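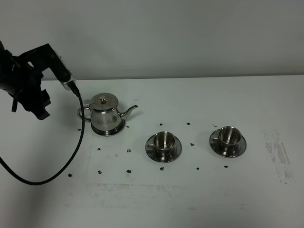 *Stainless steel teapot with two cups, each piece on its own saucer.*

**Aduddale Residence Services Forum > Dining and Tableware > Steel tea service for guest lounges**

---

**T_Ljungberg** (Residence Services, Aduddale)
October 17, 2026

Colleagues are invited to comment on the proposed replacement of the ceramic tea service in the guest lounges. The proposal is to adopt a stainless steel set for two persons, consisting of one teapot, two cups and the matching saucers. If adopted, the sets would be placed in the lounges in November.

Breakage is the principal concern. The lounges lost 223 ceramic pieces over the last budget year, most of them cups. Comments on handling, cleaning and storage are requested.

---

**E_Aoki_Brodton**

Brodton House has used steel service in its reading room for 2 years. Breakage has ceased to be an issue. Staff do report that the polished finish shows every fingerprint and water spot, and the pieces must be dried by hand after each wash. This adds time at the end of the evening shift, and the staffing plan should allow for it.

The hinged lid is a sound choice. Our earlier pots had loose lids and we were continually reordering them.

---

**h.sakai**

I must register a reservation concerning the cups. Metal cups without a double wall become hot at the rim very quickly. The handles are also small. A number of our older guests have limited grip and currently hold the ceramic cups with both hands, and they will not be able to do so with these.

I would support the teapot and saucers and retain ceramic for the cups.

---

**T_Ljungberg**

> I would support the teapot and saucers and retain ceramic for the cups.

The cups account for most of the losses, so a mixed service would leave the larger part of the cost in place. I do accept the point about heat. Does any house have experience with double-walled cups?

---

**S. Kikuchi (Purchasing)**

Juhl offered us a double-walled cup last year. It was heavier and did not stack, and the request was withdrawn for lack of shelf space.

With regard to the teapot, the slender spout will need a narrow brush. Tea scale collects at the base of a spout of that kind and a standard bottle brush does not reach it. Please include brushes in the order. They are routinely forgotten.

---

**E_Aoki_Brodton**

I do not fully agree with h.sakai. Guests at Brodton House let the tea stand for a few minutes and we have received no complaints. A printed card on the tray may be sufficient.

---

**h.sakai**

A printed card does not assist a guest with poor eyesight. I would ask that my objection be recorded.

---

**M_Onishi**

The objection is noted for the November agenda.

May I raise the matter of the saucers? The wide rims are attractive, but a metal cup on a metal saucer is noisy, and the Rirkus lounge adjoins the quiet study. We tried felt rounds there and they were unsanitary within a week. Thin paper rounds were satisfactory. A box of 300 lasted the lounge most of a season.

---

**S. Kikuchi (Purchasing)**

Paper rounds are already on the approved list and require no separate request.

---

**T_Ljungberg**

Thank you. I propose a trial of 4 sets in the Rirkus lounge only, with ceramic cups available on request. Brushes and paper rounds will be added to the order. h.sakai, please advise whether this arrangement is acceptable to you.

---

**h.sakai**

It is acceptable, provided that the ceramic cups are kept on the open shelf where guests can see them.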